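I didn't mean to stay in the robotics club as long as I have. I signed up to help with snacks and rides, and now it's June and I'm there most afternoons, arguing about fruit.

The project is called Miler (the kids voted, and I still don't know why). The job sounds like something a toddler could manage — fruit moves between the fridge and a yellow basket, and the arm has to do the handling. Maham Jatoi, who runs the club, wants 2,000 logged tries before we take it to the Cukemholm showcase. We're at 915, so there's a long way to go, and my feet already hurt.

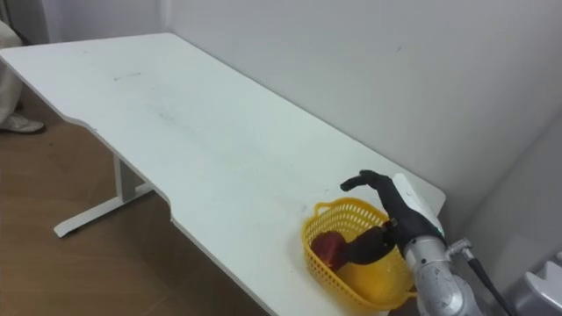
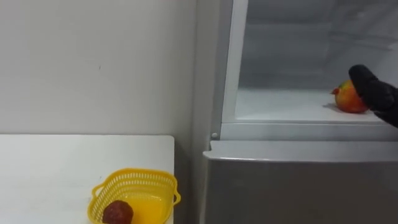

Basket and fridge, the two ends of the job.

My sister asked me a good question on the phone, and I promised I'd put it up for everybody.

Do the kids need to know how to code before they join?

Most of ours didn't. They start out keeping the log and setting up each try, and they pick up the programming from the older students as they go along, usually by breaking something first.

Zubaida Awan has rewritten the part that decides how hard to squeeze, and she'd like me to mention that her version is the good one. I've read it twice and understood maybe four lines, but I do love hearing her explain it to the younger ones! We meet again tomorrow at half past three, and I still need to buy more plums.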